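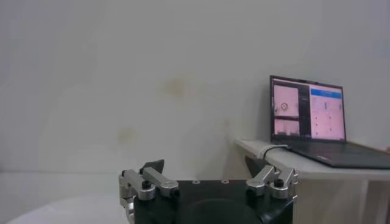 Photo: Bienvenido Sison.

6 min read

Figure 2. Wrist view with the fingers open and nothing between them. The laptop on the white desk has a software interface up.

4.2 Masking the gripper in the wrist view

The wrist camera always sees part of the hand it is mounted on. Our first tracker, ported from the Drevville code base, treated those pixels like any others, and the results were instructive: features locked onto the finger links, which move with the camera, and the motion estimate was pulled toward zero. In a view like Figure 2 the problem is easy to appreciate. The black body and the metal links offer sharp corners, while the plain wall behind them offers very few.

Urnunix now builds a mask from the joint state. For each finger opening we project the gripper model into the camera, grow the outline by 6 pixels, and drop every feature that falls inside. The mask is computed once per frame at 30 Hz and adds almost no load. We were delighted by how much this one step buys — on the Fokstead sequences, 1158 frames in all, the tracker kept its lock from start to finish, with no other change to the settings.

Lit screens need separate care. A laptop display is rich in corners, but its content can change while the arm holds still. We therefore keep screen features at a low weight until they agree with the arm's own motion. The test is the one proposed by Hollmann, applied over a short window, and it works nicely alongside the mask. What remains hard is the fingertip edge, where small errors in the finger model show up first.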